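October, 8:40 a.m.

The office changed its broadband and phone lines from Westerberg to Prulico this morning. Service on the old line ended at seven, and the new modem had a steady signal shortly afterward. The first speed reading was 155 megabits down at the front desk. The back storeroom remains poor, as it was under the previous provider, and a second access point will be requested.

The transfer of the main number did not go as smoothly. Outgoing calls worked at once, but incoming calls went to a Westerberg recording until late morning. Prulico opened a ticket, number 3403, and advised that the number was still being released. The call lasted 22 minutes, most of them on hold.
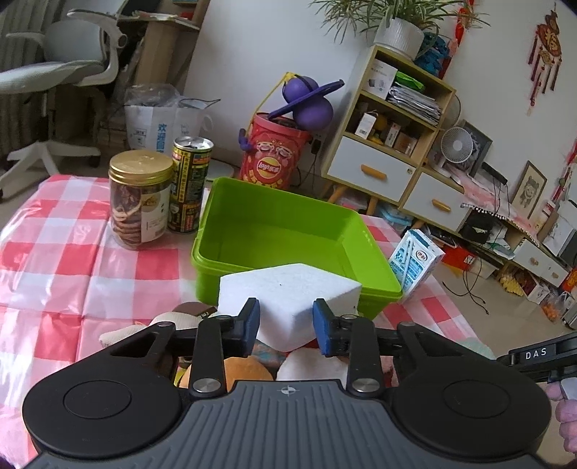

Droson, whose office moved to Prulico in the spring, wrote back before lunch that the same fault had cleared overnight for them, and that we should ask for a credit before the first bill is issued, as later requests were refused. The advice has been noted and a credit requested in writing.

The first bill is expected to be $407, including the setup charge. The Westerberg final statement has not arrived. Their contract calls for the return of 3 handsets and the old router — the prepaid label is in the top drawer.

4:15 p.m. Incoming calls restored. Voicemail greeting still to be recorded. Ticket left open until tomorrow.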